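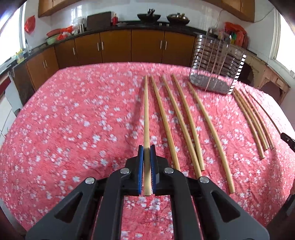

Home Safety > Checklists > Bedrooms
5 min read
Tue 23 July
By Dulce Montes

Bedroom safety check, with comments

This is the list I use for a bedroom in an ordinary house or apartment. It covers the room and the short stretch of hallway outside it. Mark each line OK, Fix, or N/A, and write something next to every Fix. The comments under the items come from the last round, which I did with Itzel Mendoza at the Painemal Street house. Her notes are marked IM.

Tools: flashlight, tape measure, step stool, outlet tester, pencil, masking tape for tagging.

DOOR AND HALLWAY

Door opens all the way without hitting furniture.
Fix. The door stopped against the dresser. Dresser moved to the other wall the same day.

Latch can be opened from inside without a key.
OK.

Hallway clear to the front door.
Fix. Shoe rack and a folded stroller. The rack stays if it goes flat against the wall. The stroller goes in the closet.

Hallway light works from both switches.
OK. IM: the switch by the bathroom is loose in its plate. Tightened.

SMOKE AND CARBON MONOXIDE ALARMS

Smoke alarm inside the bedroom.
OK.

Alarm sounds when the test button is held down.
OK. Hold it until it sounds. A quick tap does nothing on this model.

Manufacture date on the back is within 10 years.
Fix. The label had been painted over and could not be read. Treated as expired and replaced.

Carbon monoxide alarm outside the sleeping area.
OK. Plug-in unit. IM: it was behind a laundry hamper. Hamper moved.

WINDOWS

At least one window opens fully from inside, by hand, with no tools.
Fix. Painted shut along the bottom. Heriberto Escobedo cut the paint line with a utility knife and it now slides. It needs a second pass on the left side.

Opening is large enough to climb out of.
OK. Measured with the sash all the way up. The local building office has the minimum size for your area.

Blind cords out of reach of children.
Fix. One looped cord. Temporary cleat put up high on the frame, cordless shade ordered from Filtska. Do not close this line until the shade is up.

Window guard or stop, if a child sleeps here and the room is above the ground floor.
N/A. Ground floor.

BED

Frame joints tight. Push on each corner and the headboard.
Fix. One bolt at the foot turned freely. Lock washer added.

Slats or base sound, no splits.
OK. Lift the mattress and look with the flashlight. Running a hand under it is not enough.

Bedding clear of heaters, lamps, and outlets.
Fix. The bedspread reached the baseboard heater on the window side. Bed pulled out 18 inches and the spot marked with tape on the floor.

Nothing heavy on the wall over the pillow.
OK. IM: the framed mirror was taken down in February and should stay down.

Bed rail, if used, fits tight with no gap.
N/A.

ELECTRICAL

Outlets tested, all covers in place.
Fix. One outlet read open ground. Taped over and tagged for an electrician.

No extension cord in permanent use.
Fix. A brown two-wire cord ran under the rug to the lamp. Removed. The lamp now sits next to the outlet.

Cords not pinched behind the bed or dresser.
OK after the dresser was moved. Check this line again whenever furniture changes place.

Bulbs at or under the rating printed on the fixture.
OK.

Space heater, if present, plugged straight into the wall and 3 feet from anything that burns.
Fix. It was on a power strip. The heater is an older Brokix with no tip-over switch. I asked the owner to retire it and she said she would think about it. Left open.

FURNITURE

Dresser and bookcase anchored to the wall.
Fix. Bookcase was, dresser was not. Strap fixed to a stud at 17 inches from the corner.

Drawers stop before they fall out.
OK except the bottom one. Noted, low priority.

Rug flat, with a non-slip pad.
Fix. Pad was too short by a hand's width. IM: I would just take up the rug.

STORAGE AND CLOSET

Nothing stored against the closet bulb.
Fix. Blankets were touching it. Top shelf cleared on that side.

Medicines, button batteries, and sewing things out of reach of small children.
OK. Moved to the high cabinet.

NIGHT CHECK

Do this part after dark with the lights off.

A person in bed can reach a light.
OK.

Clear path to the bathroom.
OK. Night light added at the turn.

Alarm can be heard with the door shut.
OK. Tested by Brisa Espinoza lying down with the door closed and a fan running.

OPEN ITEMS

Window, left side: Heriberto
Cordless shade: waiting on delivery
Ungrounded outlet: electrician to be booked
Space heater: owner
Bottom drawer: no date set

Bedroom alarm gets its next button test in 4 weeks. The full list is repeated when someone new moves into the room.

COMMENTS

Yaa Abubakari
Do you tag the breaker too when you find an open ground, or only the outlet?

Dulce Montes
Only the outlet, plus a line on the sheet taped inside the panel door.

Yaa Abubakari
Thanks. We have a Dovari heater with the tip switch and it still trips if the carpet is thick. Ours sits on a square of tile now.

Brisa Espinoza
Please add the attic hatch if it opens into the bedroom. Ours does and the cover had no latch.

Dulce Montes
Added to the next version, under Door and Hallway.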